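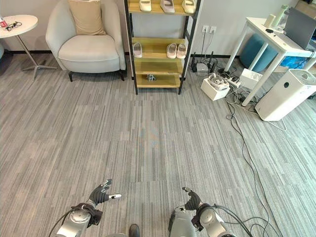
Vasiliki Makris
Lecturer in Interior Fit-out, Mokton campus

Chapter 4
Small Waiting Areas and Shoes-off Rooms

A waiting area can be made from very little: an armchair, a side table, a shoe rack and a floor covering that stands up to daily use. This chapter deals with how those pieces are chosen and where they go.

Start with the floor. Streaky grey carpet in mixed tones hides lint and light marking better than a single flat colour. Where slippers are worn indoors, the pile should be low enough to walk on without catching a heel.

The rack belongs against a wall. Open shelves let air move around the slippers, and black metal uprights with light wooden shelves suit most office colours. Keep the lowest shelf mostly clear for visitors' own shoes.

A side table on a single pedestal leaves room for feet. The top need only hold a cup or a pair of glasses. Set it within reach of the armchair, and add a throw pillow if the seat is deep.

Power outlets are often forgotten until the furniture is in. Mark them on the plan first, and allow floor space below for a router and its cords.

Section 4.1 applies these points to the Lullbridge clinic, which sees 89 clients a week. The full furniture schedule is on page 138.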